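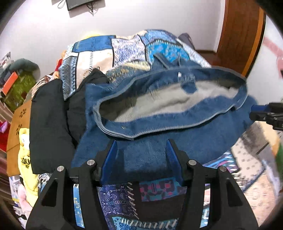 4. Garment handling with the Cirnora hand-held gripper

This section covers jackets, shirts and other loose garments. Read section 3 (Charging and pairing) first. The steps apply to the Tanby and Imholm finger sets.

4.1 Before you start

1. Switch the gripper off and check that both finger pads are seated. A pad that turns under thumb pressure must be refitted.
2. Open and close the fingers by hand 2 times. The movement should be smooth over the full travel.
3. Wipe the pads with a dry cloth. Do not use solvent or fabric spray.
4. Switch on and wait for the steady green light.
5. Select profile 905 (soft goods) in the Naidoo desktop program.

Note: Profile 905 limits grip force to 40 per cent. If a heavier garment slips, raise the limit in small steps and repeat 4.1, step 2, with the gripper switched off.

Caution: Keep fingers, hair and cords clear of the upper joints while the gripper is on.

4.2 Lifting a garment from a pile

1. Open the fingers fully.
2. Lower the gripper until the pads are on either side of a fold. Thick or lined fabric needs a wider approach than a single layer.
3. Squeeze the trigger slowly until the fabric is held. Stop when the force bar turns amber.
4. Raise the gripper straight up. If the item below comes up with it, lower, release and take a smaller fold.

Do not grip by a hood tab, strap or press stud. Small hard parts mark the pads and can pull free under load.

Where two grippers are used, bring the second one in only after the first has a hold.

4.3 Laying a jacket flat

1. Lower the jacket on to the work surface with the front facing up.
2. Release, then move the gripper clear before opening the fingers further.
3. Turn the collar away from you and straighten the front fastening.
4. Hold the gripper over the jacket with one pad at each side edge, and check the span against the garment before closing.

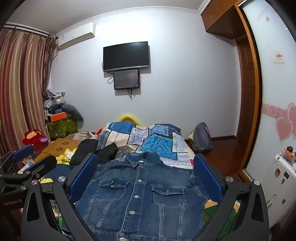 Figure 4-2. Pads at the left and right edges, collar at the far end.

5. Close the fingers a little at a time to draw the sides in. Keep the pads off metal buttons.

Note: On a soft surface such as a bed, the pads may catch the cover underneath. Raise the gripper slightly and try again.

4.4 After use

Switch off, remove lint from the pads and store the gripper with its fingers closed. Replace the pads after 100 hours of use or when the surface is torn.

Section revised 9/24/25.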